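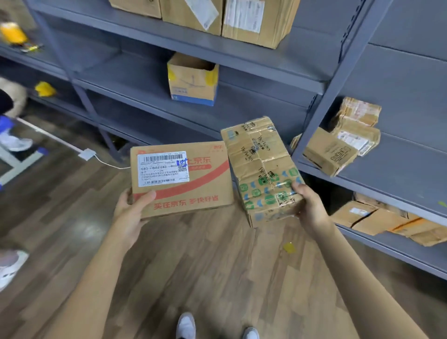 Parcel room tips: before you buy the robot

Workshop & Storage Tips, updated August 19, 2022

Quick one this week, lots of mail on it. People with a small parcel room want a picking arm or a shelf robot and ask what to set aside. Notes from our own budget round, in no real order.

Count first. Two weeks, every parcel in and out, paper tally is fine. We did ours in March and got 1,853. Thought it would be double. Changed which quotes we bothered with.

Sort by shape, not just weight. Flat boxes, tall boxes, boxes wrapped all over in shiny printed tape. Suction cups can be fussy on crinkled tape, so send the vendor your worst parcels. Not the nice ones. Crushed corners, ragged edges, all of it.

Labels. Check whether the scanner reads a barcode with pen scribbled near it. Ask for a test on your own labels, in writing. Veltell did this free, Prosau wanted a fee (taken off if you order).

Shelves. Plain metal shelving is usually fine to keep, don't let anyone sell you new racks on day one. Measure depth, shelf gap, and how far the uprights stick out. Then measure agian.

Floor. Cables and adapters up off the floor before anything with wheels comes in. Scraps of tape and wrap too. Costs nothing, do it tonight.

Money stuff:

Put 30 percent on top of the quote. Gripper spares, mounting, network, training hours. Ours went on mounting mostly.

Service contract: ask what happens in month 7, when the intro rate stops.

Rent before buying if you can. Bataineh does short rentals, Plemel only with a deposit.

Spare grippers in the first order. Shipping them later hurts.

Under 1,000 parcels a month? Probably wait. Better shelf labels and a decent hand scanner first, see how far that gets you.

Keep a person's lane. Somebody still has to get in there with a box in each hand, and turn around. Tape it out on the floor and walk it before you sign anyhting. We lost a whole shelf bay that way and had to redo the plan.

Next time: hand scanners, cheap ones, which buttons stick.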